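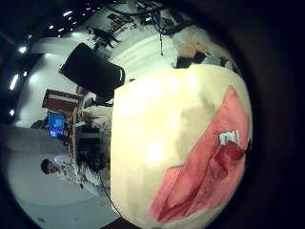

Wrist camera view, Jillby garment trial

Hi all, quick update on the folding cell! Your grant has now covered 300 practice lifts, and the Stulmont crew are coming round to the idea (slowly, but they are). 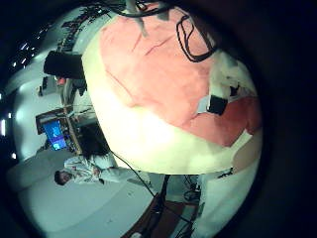

What changes most is the job itself. Folders would spend less time bent over a table and more time sorting and checking, so I want 30 more minutes of paid training per shift in the budget.

Shirts
Collars are still our headache.
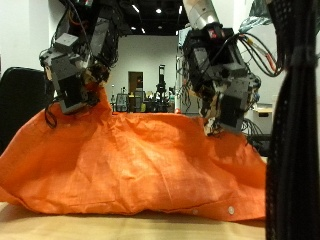

Next steps
Five folders from Moncrieff try the controls in October. I'd love a second table by then! 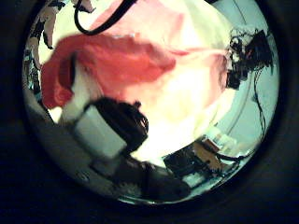
Lachlan Laing
Project lead, Nonus

P.S. Receipts are coming separately.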